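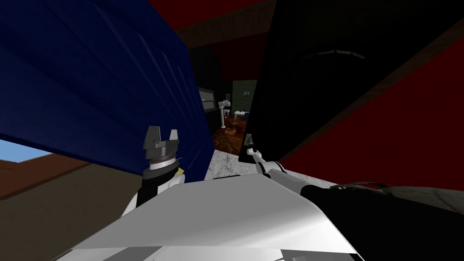 Figure 1. The simulated flat: the robot's left gripper open, the right one at the corner of the black panel.

Robots and the cleaning shift: what changes for the people on it?
Group report, Work and Technology module

1. Why we picked this

Two of us have worked cleaning shifts in holiday flats, so when the module list offered "automation in a workplace you know" we put our names down the same afternoon. Our partner was Hindari, a small company that looks after short-let flats. It is thinking about using a two-armed robot for part of the turnaround between guests, and it is trying things out in simulation first. The software is called Kondia, and the flats in it are built up from simple shapes with marbled tiles, coloured walls and basic furniture.

We wanted to find out what the cleaners thought would happen to their day. We also wanted to drive the robot (of course we did!) and that ended up shaping the report more than we expected.

2. What we did

We spent 3 sessions with Kondia and interviewed 17 members of staff, mostly cleaners, plus the people who plan the rota. Interviews were done in the staff room before the early shift. We asked everyone the same opening question, "Which part of a flat would you hand over tomorrow?", and then let them talk. Staff who wanted to could sit down and try the controls, and nearly all of them did.

The sessions left us with 2,352 lines of log and notes, which we sorted by task: moving through rooms, reaching, picking up, putting back.

3. What the work looks like from the robot's side

Reaching into narrow places was the hard bit. With a panel on either side of the arms there is very little room to turn a wrist, and you find yourself planning the way out before you have gone in. One cleaner told us this was exactly how she feels about the space behind a bathroom door, and then she did better at it than any of us.

Picking up was more fun. The gripper has two fingers, so everything becomes a question of where the flat sides are and how the thing will sit once it is held.

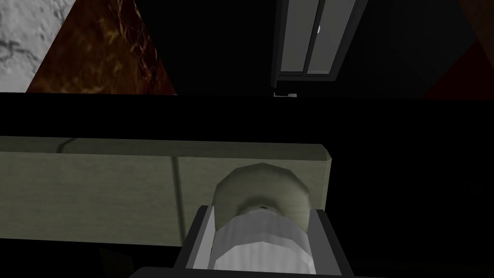

A rounded top over a ribbed body gives you a choice, and we argued about it for a good half hour. Our rule in the end was to hold objects by the body and leave the top alone. The cleaners agreed straight away. They handle spray bottles and tubs all day and had their own version of the rule years before we wrote ours down.

4. What people told us

The answers to our opening question surprised us. We had guessed bathrooms. Most people said carrying and putting back: the walking to and fro with small things that leaves you tired without the flat looking any cleaner. Very few wanted to hand over making beds, which several described as the part they are proud of.

The worries were practical. Who gets the blame if something is broken? Does the time saved turn into a longer break or into another flat on the list? The rota planners did not have an answer to the second one yet, and they said so, which we respected.

There was real excitement too. A few of the younger staff asked whether they could be trained to supervise the robot, and whether it would be paid at a higher grade. We think Hindari should settle that before it buys any hardware.

5. Limits

Everything here comes from a simulation. Kondia's objects are plainer than real ones, and no flat in it is as messy as a real flat on a Sunday morning. We also only spoke to one company. A second group is working with Skika, a laundry firm, and we would love to put the two sets of interviews side by side next term.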